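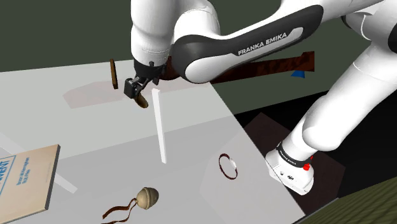 **Petition to get Kollilton council meetings moved to evenings**

**thulani_v** · March 9, 2019

Right, petition's up on the Goltine site. Takes two minutes. Need 1000 names before they have to debate it. Meetings at 10 in the morning are a joke, anyone with a job can't go. Please sign AND share, don't just like the post.

---

**DJoly**

Signed. Didn't get a confirmation email though?

---

**thulani_v**

Check your spam. If you dont click the link it won't count.

---

**solange_g**

Not signing, sorry. We did one of these over the bus route. 2496 names, council "noted" it and moved on. Go and stand outside their surgeries instead. They hate that.

---

**thulani_v**

Can do both Solange

---

**solange_g**

Could do. People won't. They sign and think they've done their bit.

---

**Ayana M**

Bit harsh. My mum can't stand outside anything for an hour, she can sign a form. Also evenings are worse for me, I'm on lates. Has anyone asked for them to be recorded? Would suit more people imo

---

**DJoly**

Found it, was in spam. Agree with Ayana re recording. Can the wording be changed now or is it too late?

---

**thulani_v**

Locked once it has 3 signatures. Bit annoying. Could put recording in the covering letter?

---

**PascalLG**

Covering letter won't be debated, only the petition text. Pull it and start again, you've hardly lost anything. And ring Cllr Deschamps' office first, they told me she'd back recordings but not evenings.

---

**thulani_v**

When was this??

---

**PascalLG**

Last month. Had it in writing somwhere, will dig it out.

---

**solange_g**

If she puts it in writing I'll sign. Not before.

---

**thulani_v**

Ok leaving it up tonight, will ring them tomorrow and post what they say. Keep sharing for now pls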